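Werkstattbuch Automation, Zelle 2
Freitag, Juli
Eingetragen nach der Frühschicht, Ergänzungen von Malcolm Bunting in Klammern

7:40 Uhr. Arm hochgefahren, Referenzfahrt ohne Meldung. Greifer von gestern drangelassen, Backen nur abgewischt. Kieran Blackburn wollte eigentlich die neuen Backen von Garside probieren, die liegen aber noch im Wareneingang und keiner hat den Lieferschein.

Zur Erinnerung für alle, die das Heft erst ab jetzt lesen: Projekt Sokex soll am Ende das Abräumen und Sortieren am Rücklaufband der Kantine übernehmen. Zugesagt hat die Geschäftsleitung das der Firma Goltico, dort steht das Band. Wir üben hier mit Spielzeug und Plastikgeschirr, weil es nicht kaputtgeht und weil man es in zwei Minuten neu hinlegen kann. Ich habe weiterhin Zweifel, ob sich davon viel auf echte Teller mit Soßenresten übertragen lässt. Steht schon weiter vorn im Heft, ich schreibe es trotzdem noch einmal hin.

Aufgabe heute: Pommes aufnehmen und ablegen, übriges Geschirr stehen lassen. Kleine Teile, flach auf dem Tisch, hell auf hell. Die Kamera von oben tut sich damit schwer, das war zu erwarten. Blassgelb auf fast weißer Platte ist der schlechteste Fall, den wir uns aussuchen konnten, und in der Kantine kommt er natürlich täglich vor. 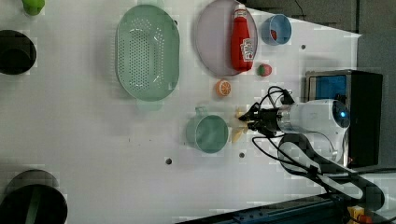 Anfahrt auf die Pommes neben dem grünen Becher, Ansicht von oben.

Ergebnis der Reihe: 14 Versuche, davon 9 sauber gegriffen und abgelegt. Bei den übrigen entweder ins Leere gegriffen oder zwei Stücke auf einmal erwischt und eines unterwegs verloren. Einmal hat der Greifer den Becher am Henkel mitgeschoben. Kieran wertet das als Erfolg, weil der Becher nicht umgefallen ist. Ich werte es als Kollision und habe es auch so eingetragen.

(M.B.: Im Bericht für Pandard steht bisher nur die Spalte »gegriffen ja/nein«. Wenn wir Kollisionen nicht getrennt führen, tauchen sie dort nie auf. Bitte Spalte ergänzen.)

Spalte ist ergänzt. Alte Reihen müsste jemand nachtragen, ich habe dafür heute keine Zeit.

Taktzeit: gewollt, aber noch weit weg. Ich gebe hier absichtlich keine Sekunden an, weil die Zahl sonst wieder ohne Zusammenhang auf einer Folie landet. Zwischen zwei Versuchen legt immer noch ein Mensch die Sachen neu hin, und dieses Hinlegen fehlt in jeder Rechnung, die ich bisher gesehen habe.

9:15 Uhr, Besprechung mit den beiden Kolleginnen vom Rücklauf, die ab Herbst »Anlagenbetreuung« heißen sollen. Was das für die Lohngruppe bedeutet, konnte ihnen bei uns niemand sagen. Auf der Folie von Pandard steht »Entlastung von monotonen Tätigkeiten«. Die ältere der beiden meinte, das Abräumen sei gar nicht das Schlimme. Schlimm sei das Stehen an einer Stelle und der Lärm vom Band, und beides bleibe ja. Dazu komme dann noch, auf die Störlampe zu warten und hinzulaufen. Ich hatte darauf keine gute Antwort.

Zweiter Punkt von ihnen: Im Moment reden sie beim Arbeiten miteinander, sie stehen sich am Band gegenüber. Nach dem Aufstellplan kommt der Schutzzaun genau dazwischen. Das ist uns beim Zeichnen schlicht nicht aufgefallen. Habe Kieran gebeten, den Zaun um eine Feldbreite zu versetzen. Er sagt, dann reicht der Arm nicht mehr bis zum Besteckkasten. Offen.

Kosten: Der Umbau des Kabelpakets ist mit 3465 Euro angeboten, die Freigabe geht ohne Rückfrage nur bis 2000. Also Rückfrage, also frühestens nächste Woche. Bis dahin bleiben die Schlaufen am Handgelenk, wie sie sind. Mir gefällt nicht, wie weit sie ausladen, sobald der Arm tief über den Tisch kommt. Bei niedrigem Geschirr geht es, bei Karaffen oder Flaschen, die aufrecht stehen, möchte ich es nicht ausprobieren müssen.

(M.B.: Habe ich doch ausprobiert, mit leerer Wasserflasche, halbe Geschwindigkeit. Untere Schlaufe hat sie umgeworfen. Zählt für die Rückfrage.)

Noch zu tun:
Backen im Wareneingang suchen, Kieran.
Dunklere Unterlage besorgen und dieselbe Reihe wiederholen, damit wir wissen, wie viel vom Fehler an der Platte liegt.
Aufstellplan mit den beiden vom Rücklauf zusammen durchgehen, am Band und zur Mittagszeit, wenn es voll ist.
Klären, wer bei Goltico die Störungen quittieren darf. Laut Vertrag wir, laut Schichtplan die Kolleginnen.

11:50 Uhr. Arm in Parkposition, Zelle abgeschaltet. Schlüssel hängt bei Malcolm.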